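Drink arm in a shared workshop: pour drips and a tilted wrist camera
Board: Home Builds / Arms and Grippers
10 replies, 378 views

leite_bench
I've been working on a mixing arm in the shop at Honovton since August. Six axes, two-finger gripper, camera on the wrist. The control code is Idar with my own changes on top. It picks up the tin, moves it over the glass, tips it, and puts it back. Picking up is fine now. Pouring is where I lose time.

At the end of the pour the stream runs back along the lip and some of it lands on the table. There are puddles by the measuring cup and thin streaks heading off across the wood.

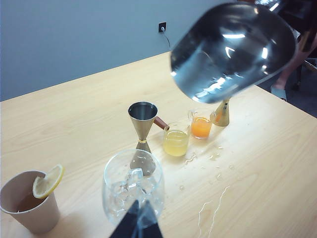 I have tried a slower tilt and a faster tilt. Slower makes a longer dribble. Faster gives a cleaner cutoff, but the ice jumps. My tip speed is set to 378 in Idar units, and the wrist servo starts to buzz if I go much over that.

Erulholm
Your problem is the return, so leave the tilt alone. Tip at whatever speed you like, then snap the wrist back the last few degrees. A bartender does the same thing by hand.

leite_bench
Tried that. The snap throws drops forward past the glass. Maybe I snap too far.

oddgear
Disagree with Erulholm. A shaker tin has a thick rolled rim and it will dribble at any speed. Use something with a spout. A small measuring cup with a lip would fix most of this in an evening.

Erulholm
People pour from tins all day long. It's motion. I ran 2571 pours on my old arm before it gave out, all from a plain tin, and the drips stopped when I fixed the return.

oddgear
Your old arm also had a much stiffer wrist. Buzzing at 378 tells me his has slop in it. Grab the fingers with the power off and wiggle. If the tin moves before the joint does, no motion profile will save you.

leite_bench
There is some play, yes. Almost two millimeters at the fingertip. I'll shim it this week and report back.

Second question. My table finder loses the back edge when the wrist rolls over hard. It's fine when the camera is close to level. In a view like the next one the edge comes in on a steep slant and the code wants to call it a wall corner.
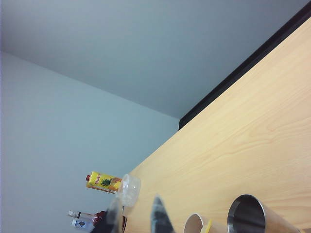
Edge detection with a rolled wrist

pvc_and_string
You know the wrist angle from the joints, so rotate the picture back before you look for lines. I do this on mine and it costs very little time.

Erulholm
Agree with that one. Also throw out any line that doesn't have wood color on one side of it. Two gray walls meeting won't pass.

oddgear
Or tape a printed marker to the table and skip the whole thing.

leite_bench
It's a shared table, so tape has to come off every night. I'll try the rotation first. Idar gives me the roll value already, I just never used it. The line finder is at build 1119 if anyone wants to compare settings.

pvc_and_string
Same build here. Turn the minimum line length up, the default is too short for a tabletop.

leite_bench
Shims are in. Play is down to where I can't feel it by hand. Fewer drips on the table, still a few on the tin. Trying the shorter snap next.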